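Plurgate software: progress report to Sopacua
January 20, 2019
Prepared by Tanvir Munasinghe

Summary

The planner works, the perception mostly works, and the tool that was supposed to take us an afternoon has eaten the better part of October and then some. Spending is on plan, mainly because nobody invoices us for waiting on builds.

1. Grasp perception on cloth

We now have 202 recorded demonstrations with the hand-held gripper, of which 101 survived the timestamp checker. The rest had camera and finger-width streams that disagreed about what time it was. The fix was one line. Finding the line took 11 days, and I would like it noted that the line was mine.

Crumpled garments remain the hard case. The segmenter is happy with a plain blue one and loses its nerve at stripes, which it likes to report as several thin garments lying side by side. Retraining with striped cloth is under way.

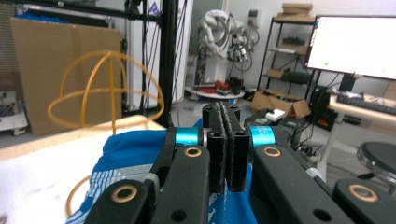
2. Motion planning

The Vusbridge planner now replays a demonstrated path on the arm in simulation without folding the elbow through the table. Planning time is down to nearly 15 milliseconds per segment. The collision model still treats hanging cables as a rumor, so we keep the speed limit low.

3. Tooling

The episode viewer (Lenthorpe) can scrub, trim and label. It can also delete without asking, a feature we are removing.

4. Next period

Finish the retraining, add cables to the collision model, and run the first garment pickups on the real arm. We request no change to the budget. We do request a second disk, as described in the last two reports.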